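Filed under: Open Days & Fairs | Play and Learning

I went to the Arnthorpe open day on a Sunday in February, mostly to find out whether anyone there could explain why toy fruit costs what it costs. The invitation promised "a hands-on look at pretend food, from market stall to tidy-up." I've been to enough of these to know that hands-on usually means a leaflet and a sticker. Still, there was coffee, and parking was free.

The building is a long, low place behind the Dramani depot, and the signs give out just when you need them. I walked past the door twice. Inside, Naa Korletey was handing out name badges and telling people which way to go round. She runs the Clikitik side, meaning the play sets themselves. Ewurabena Aryee looks after Clandia, the storage range, and the two of them have plainly had the argument about which matters more many times. Korletey thinks children want the fruit. Aryee thinks parents buy the box.

My own view is that children want whatever is in the next room, but I kept quiet and followed the arrows.

The sorting table was the part I had come for. The idea is simple enough: small pretend fruit, a plastic container, a wooden tabletop, and the business of getting one into the other. It had a potted plant at the back, which I suppose makes it feel more like a kitchen. 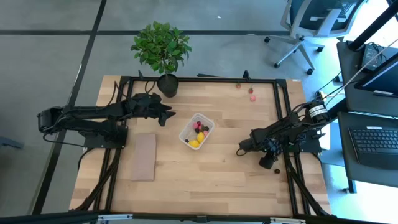

Is toy fruit this small suitable for toddlers?
Anything that fits in a small child's mouth should be kept away from children under three, and the age label on the pack is the thing to go by.

I asked Korletey about size, and she said the small pieces are for older children and that Clikitik has a chunkier set for the little ones. Fine, but the chunkier set was not out, and the price list I was given didn't mention it. I'd want to hold one before I believed in it.

The talk upstairs was at 2 and ran long. It was given to a room with 70 chairs, a good many of them free, and the main claim was that sorting pretend food teaches children to tidy up after themselves. I have raised two children and I am not convinced. Mine learned to sort lemons from berries beautifully, then left the lot on the stairs. A man behind me asked what the claim was based on and was told that parents had been "very positive." He wrote that down — I think he was being polite.

Aryee was better company. She admitted that lids are the weak point of every toy box ever made and that hers have been changed five times. She also thinks see-through boxes get used more than solid ones, as a child can tell what's inside without tipping it out. I can go along with that. In my house they tipped it out anyway, but at least they knew what they were tipping.

I went back to the sorting table before leaving. What struck me again was the thing I notice at home: the big pieces end up in the box and the small dark ones get everywhere. No storage range is going to fix that.
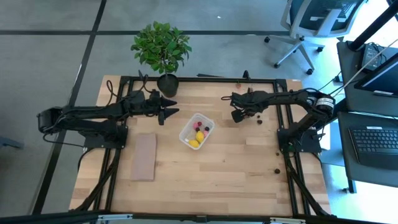
Lemons and berries in the box, with a few small pieces out on the wood.

The shop by the exit was doing steady trade. I picked up a Clandia box, worked the lid a few times, and put it back. The lid did stay on, I'll give them that. Coffee was decent, the toilets were clean, and the last hour was much quieter if you don't like crowds. Bring change for the cake stall, they don't take cards.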